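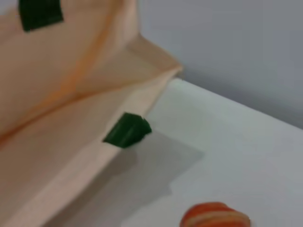 GASTIDPORT — Orero, the regional grocery cooperative, will stop handing out single-use plastic bags at its checkouts in January and will lend reusable bags to shoppers who arrive without one. The change applies to all 20 Orero stores, including the two harbor kiosks.

Under the plan, a shopper who needs a bag can borrow one at the register for a small deposit, which is added to the receipt. The deposit is paid back in full when the bag is returned to any Orero store, on any visit, with or without the receipt. Shoppers who would like to keep the bag can do so and give up the deposit.

Paper bags will still be sold for hot food and bakery orders. The thin produce bags on rolls will stay in place for now, and Orero expects to look at those separately once the lending plan has settled in.

The cooperative tested the plan at its Yoo Street store over the spring and summer. During the test, 3116 bags were lent out. Most came back within a month, and a good share of those were returned on the shopper's next trip. The test store started with 2000 bags and did not need to reorder.

"People were used to leaving a bag in the car or by the back door," said Yuzhen Tang, store operations manager at Orero. "We wanted something that worked on the days they forgot. The register staff at Yoo Street asked for a few changes, mostly to do with where the returned bags go, and we made them before deciding on the other stores."

One of those changes was to move the return bin from the exit to the service desk. During the first weeks of the test, bags left at the exit were sometimes mixed with trash, and staff spent time sorting them. Returns are now handed over at the desk, where the deposit is paid in cash or put back on a card.
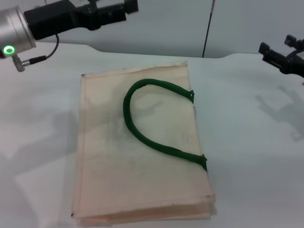
What happens to a bag that comes back dirty or torn? It is set aside at the service desk and the shopper still gets the full deposit. Avden, the laundry company that already cleans uniforms for Orero, will collect the bags twice a week. Bags that can be washed go back into use, and those with torn seams or broken handles are sent for repair or cut up for cleaning cloths.

Avden will handle the bags at its Gastidport plant, on the same routes its trucks already drive. No new trucks are being added for the work.

Delivery and curbside pickup orders are included. Drivers will take back empty bags at the door and credit the deposit to the customer's account by 9 p.m. the same day. Pickup customers can give bags to the attendant when they collect an order.

Shoppers are welcome to bring bags of any kind from home, including bags from other stores. Orero will not charge a deposit on them and will not limit how many a shopper uses. Members who pay with food assistance benefits will be able to borrow bags without a deposit.

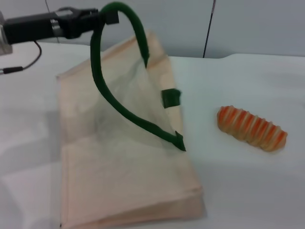
Marisol, posting on the cooperative's member page, asked that the stores keep a few smaller bags on hand, saying that a full-size one packed with cans is too heavy for her to get up the stairs. Orero has added a half-size bag to its first order for every store and will mark it with a separate tag at the register.

Signs explaining the deposit will go up at entrances and in parking lots a month before the change. Stores will use up the plastic bags they already have, so some locations may run out early. Those stores will begin lending as soon as their supply is gone.

Questions about the plan can be taken to the service desk at any Orero store during opening hours.

Print this release
E-mail this release

Recent releases
Orero extends evening hours at harbor kiosks
Yoo Street store reopens bakery counter
Member meeting: agenda and parking information
Avden to clean uniforms for all Orero stores
Changes to holiday pickup orders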